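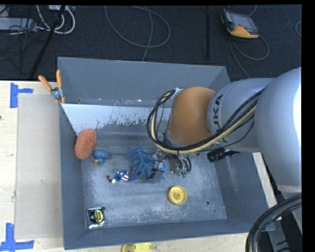 I play cricket in the third team of a small club in Omham, and for two seasons I was looking for a batting tee that does not fall over after every second ball. In December I bought the Zestgate from the Jovelari web shop, and I used it for one full winter month before writing this. A gray surface gets pale scratches when it is used a lot, like the floor of the big bin in the photo, so the surface of the base was one of the things I wanted to check.

What you get

The box has the base, a two-part rubber stem, four cups for the ball and a small bag. There is also a printed sheet with drills, but the letters are so small that I read it only once. The price was 60 dollars with shipping. My old tee, a Poulain, was cheaper, but I had to buy it two times, so in the end I did not save much.

How I tested it

I hit 1596 balls from it. I know the number because I write my practice in a notebook, and my best evening was 311. Most of them were front foot drives, then some pulls with the stem at full height. I used old leather balls and a few of the soft indoor ones. We have a net inside a school hall in winter, and the floor there is quite slippery.

What is good

The base stays in its place. With the Poulain I walked forward after each hit to put it straight again, and this made me tired more than the batting. With the Zestgate I moved it maybe one time in every over, and only when my bat came too low and touched the stem. The stem bends and comes back. After the first 300 balls it was leaning a little to the off side, so I turned it in the socket and it was straight again.

The base has some scratches now from the hall floor, mostly at the corners. They are not deep and I don't mind them.

The height is also easy to change. You pull the upper part, turn it, and it stays. For a drive I like the ball just above my ankle, and the lowest position is almost right for this — I would prefer it two fingers lower.

What is less good

The cups. One of the four had a crack after two weeks, and the leather ball does not sit well in the smallest one. I wrote to the shop and they sent me a new cup without questions, but it took eleven days. I also think the bag is too tight. When your hands are cold after training, it is not pleasant to push the base inside.

A tee also cannot teach you to play a moving ball. My timing against our bowlers is the same as before. My head position is better, and I hit through the ball more cleanly, at least in the net.

Would I buy it again? Yes, if you practice alone at least one evening a week. For children under ten I would look for something lighter, the base is heavy for them to carry.

My rating: 4 out of 5

Posted Jan 31, 2020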